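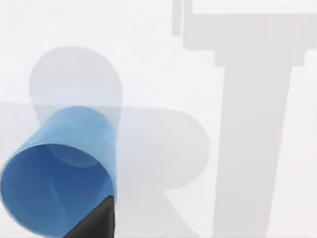
Simulated chore tests show cups are easy, cluttered tables are not

Juvov has released results from its April round of household chore trials, run entirely in simulation. The software controls robot arms above a white tabletop and is scored on short jobs: pick up a named object, move it to a set position, let go without disturbing anything else.

Single cups gave the best figures. With a plain blue cup as the target, the controller completed 93 percent of attempts. A cup has a rigid wall and a simple curve, and a finger placed against the outside of the rim usually holds it. Most of the failures came at release, when the cup tipped as the fingers opened.

Results fell when the same controller was given a table of mixed goods and told to clear it or put one item away. The completion rate there was 43 percent. Juvov lists three main causes: poor depth estimates on transparent objects, contact with neighboring items during the approach, and grasps taken too high on narrow items such as bottles. Each attempt was stopped after 8 minutes whether or not the job was done.

The mixed layouts place household objects of very different shapes on one surface. One of them has an hourglass and a small bottle standing in front of a turquoise cabinet, with a potted plant and a clear object to the left and a striped cylinder farther back.

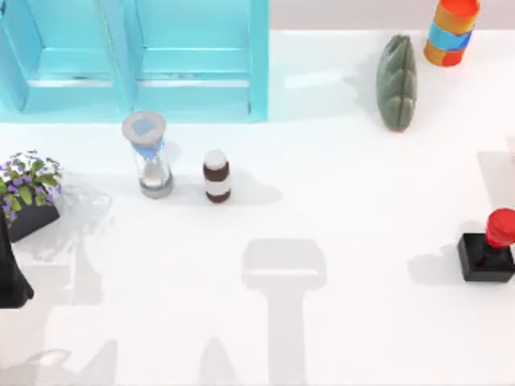 Tuulikki Hakala called the 43 percent figure generous, saying that a home user would count a knocked-over plant as a failed job even if the bottle ended up where it belonged. She also asked for times to be published next to completion rates, as a person clears a small table in well under 5 minutes.

Juvov said times will be included in the next report. The company has not given a date for trials on physical arms. A separate shelf-stocking test, prepared with Kuusisto for shop-floor use, will use the same scoring rules and the same time limit.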